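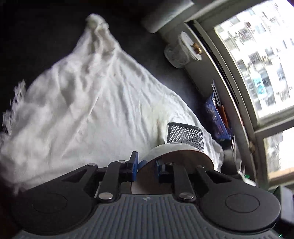

When the lights go down on the first scene of Movlow, the audience hears a bus before it sees one. The engine idles for nearly a minute over a black screen, then a woman asks the driver if he goes as far as the harbour. He doesn't. She gets on anyway.

The woman is Ruth Berkus, a retired school cook played by Annatjie Fourie, and the film follows her over five days as she tries to find the brother she last spoke to at their mother's funeral. She has an old address, a carrier bag of letters and very little money. Movlow is the seaside town where he used to live, and most of the people she meets there would rather she went home.

It is the second feature from Hòa Đào, who wrote the script in the evenings while working as an assistant editor. Her first, Stondo, was a comedy about two rival driving instructors and played mainly at festivals. The new one is slower and sadder, though it has a few good laughs in it, most of them in the guest house where Ruth takes a room.

Đào says she wanted to make a film about a search in which the person searching isn't very good at it. "Ruth asks the wrong people," she says. "She's rude when she should be polite. She falls asleep and misses a phone call. I've seen a lot of films where a mother or a sister turns into a detective overnight, and I couldn't do that."

Fourie came to the part late. Another actress had dropped out in July, and Đào sent over the script on a Friday with a note asking for an answer by Monday morning. Fourie, who is 70, had done mostly stage work for years and had never carried a film.

"I read it in the kitchen and rang her that night," she says. "I didn't like Ruth much. I thought that was a good sign."

She is in every scene, often with no dialogue, and the film depends on her. The best stretch comes halfway through, when Ruth shares a meal with Schumacher, the guest house owner, who plainly knows more than he lets on. They talk about gravy for several minutes – how thick, how salty – and the brother's name doesn't come up once.

Not everything works. A subplot about a stolen van goes nowhere, and the music in the last half hour is too loud for what is happening on screen. Some viewers will also be annoyed by the ending, which leaves one large question open. Đào shot a version that answered it and took it out in the edit.

She is now writing a third script, set on a night ferry. Fourie has been promised a part – a small one, she says, with plenty of sitting down.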